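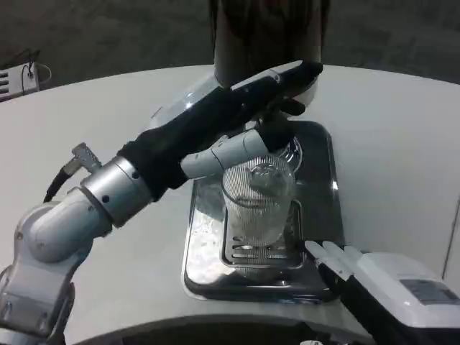 We use cookies to remember your reading position. Accept | Manage settings

Category: Robotics Textbooks > Sample Chapters

By the Sudier Press textbook desk, January

Chapter 7
Teaching by Hand and by Remote Control

Pouring a drink is a popular way to show off a robot, and it is a poor way to judge one. The audience knows the task so well that it fills in the missing skill. A hand near a cup looks like a hand that understands cups. When a person is steering that hand from the next room, most of the understanding belongs to the person.

This chapter covers two ways of giving a robot a task without writing out every motion. In kinesthetic teaching, a person takes hold of the arm and moves it through the job while the joint positions are recorded. In teleoperation, the person stays clear of the machine and drives it through a glove, a headset, a pair of handles or a smaller copy of the arm. Both produce demonstrations. Whether those demonstrations teach anything is a separate question, and much of the published work hurries past it.

Consider the Prollach trials, which we will return to in Section 7.3. Operators recorded 253 demonstrations of a two-handed drink task. After review, 122 were kept. The rest were dropped for reasons the report gives in a single line: "operator error or poor quality." A student should stop at that line. If the poor runs included every awkward grip and every late correction, then the robot was trained on a world in which nothing goes wrong, and we should expect it to be helpless the first time a cup tips.

The hardware deserves the same suspicion. A thin plastic cup gives way under very little force, and an operator working through a remote link may feel none of it. People make up for this with their eyes. They slow down, creep toward the rim and wait. The recording keeps the creeping and the waiting, and a policy trained on it may copy the pauses without having any use for them. The Dama group removed pauses by hand from 51 of its recordings and reported smoother motion. It did not report whether the cups survived more often.

Moving the arm directly has troubles of its own. The teacher's body gets in the way of the cameras, and few people can guide two multi-fingered hands at once. The Kovačević method, in which one hand is posed and locked before the other is taught, gets around the second problem by giving up on real two-handed timing.

Before reading on, write down what you would want to know about a demonstration before you trusted it. Keep the list. Section 7.1 begins with the plainest item, which is who was holding the controls and how much practice they had.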